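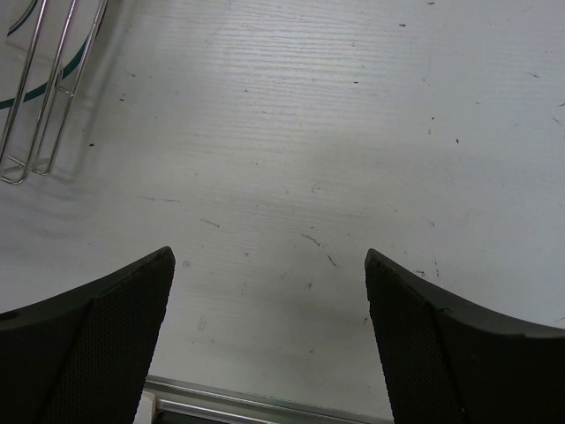 June, gone eleven at night, kettle on again

I've got to write this down before I go to bed, because I know what I'm like and by morning I'll have remembered it as a tidier day than it was.

So! The starting positions thing. For weeks I've been grumbling that our numbers from the Calby arm wobble from one batch to the next. Same trained policy, same table, same dish rack, and the score drifts about as if it had moods. I'd blamed the lighting, then the gripper pads, then (at a low point in May) the tea I was drinking. Today I finally sat down and did the dull version properly: 80 runs in the morning where I set the arm by eye before each go, the way we always have, and 80 after lunch where it drove itself to a stored pose and waited for me to press the key.

The Pavliuk write-up says you should do it the second way, and I'd always thought that was a bit fussy. I take it back. The morning batches were all over the shop, one lovely, the next dreadful, and the afternoon ones sat so close together that I went and checked I hadn't loaded the same file twice. I hadn't. The average hardly moved, so the policy is exactly as middling as it was yesterday (sorry, policy), but now I can believe the middling.

What got me was going back through the wrist pictures afterwards. I put two starts side by side and flicked between them, and the differences are so small you'd swear you were imagining them. The rack up in the left corner, the scratches in the middle of the table, the bit of rail showing between the fingers. All there in both, just sitting slightly differently. I'd have called those the same start without a second thought, and I think I have done, probably 2,000 times.

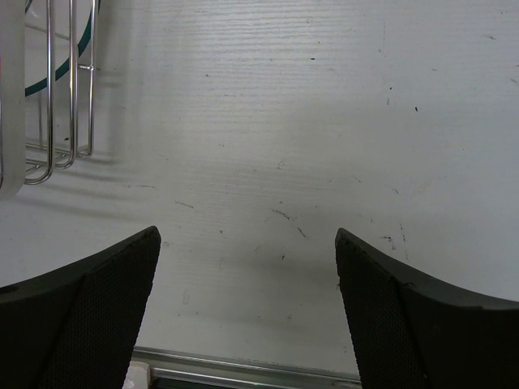

Fingers open over the table, rack top left. One of my "same" starts.

Then I got distracted by the scratches, as you do. There's a little patch of them near the middle, and I've a nasty feeling the policy is using them as a landmark. It would be a perfectly sensible thing for it to do! They're dark, they stay put, and they're in every single training run. But if we take the whole lot over to Multutberg in the autumn the table there will have its own scuffs in its own places, and then what? I've put it down as the next test: lay a plain sheet over the patch, leave everything else alone, 70 runs. If the score drops I'll be cross and pleased at once.

I nearly wiped the table down before going home, specks and hairs and all, and stopped with the cloth in my hand. If I clean it now I've changed something halfway through. So it stays mucky till the sheet test is done, and I've stuck a note on the door saying so.

Other bits. The logging on Givier still drops the last 2 seconds of a run if I stop it from the keyboard, so I've been using the button and walking round the bench each time, and my knees have opinions. Must ask for a longer lead. Must also rename the folders, they're called "new", "new new" and "proper", and I've already opened the wrong one once tonight.

Toast, then bed. Sheet test first thing, if I can find a sheet big enough.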